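Pruston Cell 2: Pre-Session Inspection Checklist, Demonstration Recording
Task set: Samum (fruit and bowl)
Revision month: June
Applies to: two-arm station, fixed camera, both wrist cameras

Mark each item OK, FIX or N/A. An item marked FIX stops recording until it is cleared. Comments are from the last inspection.

Section A. Power and emergency stop

A1. Both emergency stops latch and release. OK
A2. Arms hold position when the stop is pressed. OK
A3. Controller fans clear of dust. FIX
Comment: filter cleaned, rechecked, cleared. Add the filter to the monthly list.
A4. Joint speed limit set to 35 percent for teleoperation. OK
Comment: limit had been left at 50 after the Hirvonen trials. Reset before the arms were enabled.

Section B. Work surface and task objects

B1. Bowl, basket and fruit on the table before the first episode. OK
B2. No chips or cracks in the bowl rim. OK
B3. No broken strands on the basket. OK
Comment: run a gloved finger along the rim. Loose strands catch on the fingertips.
B4. Fruit in the basket for the start state. OK
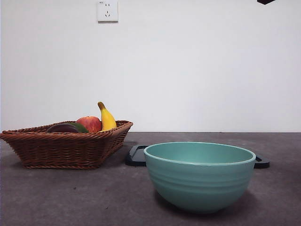
Fig. 1. Fixed camera. Fruit in basket, bowl forward and to the right.

Comment on B4: the banana stands well above the basket rim and is the first thing an arm will touch on a low approach. Keep the approach height at the value in the task file. Operators should not lower it to save time.

Section C. Grippers and wrist cameras

C1. Finger pads seated, no lifting at the edges. OK
C2. Fingers open and close through full travel without noise. OK
C3. Wrist camera lenses clean, mounts tight. OK
Comment: one mount screw took a quarter turn. Check again after 50 episodes.
C4. Fingers spread and clear of the bowl before the arm retreats. OK

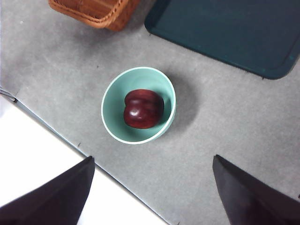

Fig. 2. Wrist camera. Apple in bowl, fingers open.

Comment on C4: if either finger touches the rim on retreat, end the episode and label it "contact". Do not delete it. The Flavotari training job filters on the label, and deleted episodes leave gaps in the index.
C5. Exposure locked on all cameras. FIX
Comment: the white area past the table edge is very bright in the wrist view. Lock exposure on the gray surface. Auto exposure shifts the color of the fruit within a single episode.

Section D. Two-arm clearance

D1. Handoff zone limits loaded on both controllers. OK
D2. Minimum distance between grippers set to 53 mm. OK
D3. Cables have slack at full reach and stay out of the fingers. FIX
Comment: loops are wide enough to enter the other arm's wrist view. Add one tie near the base, then repeat the full-reach test. 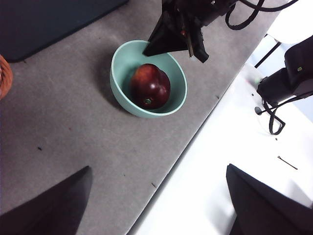

With the tie fitted, move each arm by hand through its reach before enabling power. The test takes about 2 minutes per arm, and the second operator keeps a hand on the stop throughout.
D4. Specks and debris wiped off the gray surface. FIX
Comment: small dark specks. Low risk to the arms, but a mark that stays in one place through a whole session can be learned as a cue. Wipe between blocks.

Section E. Recording

E1. Clocks on all cameras and both controllers in sync. OK
E2. Disk space sufficient for 2000 episodes. OK
E3. Failed grasps kept and labeled. OK
E4. Basket and bowl positions changed between blocks. N/A
Comment: fixed layout for this set. Applies again when the varied set starts.

Open items: C5, D3, D4. Recheck before arms are enabled.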